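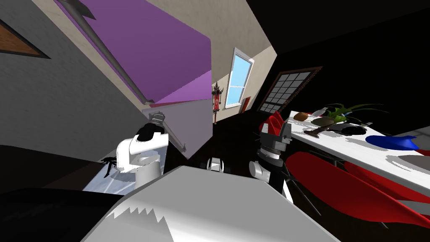
Home | Modules | Handouts | Timetable | Contact

Unit 2: Lab visit to Andeo, Clestport – notes for students

The visit is on Sunday. The coach leaves Kemeys at 9:15 and the demonstration starts at 10:30. Ľubomír Jireš will run the session and Mali Humphreys will take questions afterward.

What you will see

Andeo tests its two-arm programs in simulation before they go on a real machine. The demonstration uses a rendered room with a table, chairs and some small objects. You will watch from the robot's side, with both arms reaching forward into the room.

Points to follow

1. Viewpoint. The room can look tilted on screen. Find the table first, then work out which way is up.

2. Clutter. The white table holds a potted plant, a bowl and a plate, among other things. Leaves are harder than plates for a planner – their outline is uneven and they spread over the space a gripper may need.

3. Chairs. The red chairs have thin legs. Think about how you would model them as obstacles. A single box around each chair is simple but blocks a lot of free space.

4. Joint limits. In the worked problem, the wrist may turn 180 degrees in total. Assume this figure for your homework as well.

Andeo's test set has 749 room layouts. Jireš will show 20 of them.

Homework

Write one page on a difference between simulated and real contact. Use the Clurnport reading, section 2. Hand it in to Alun Lougher before the next lecture.

Filed under: Robotics / Site visits

Questions: Hywel Nicholas, course office | Back to top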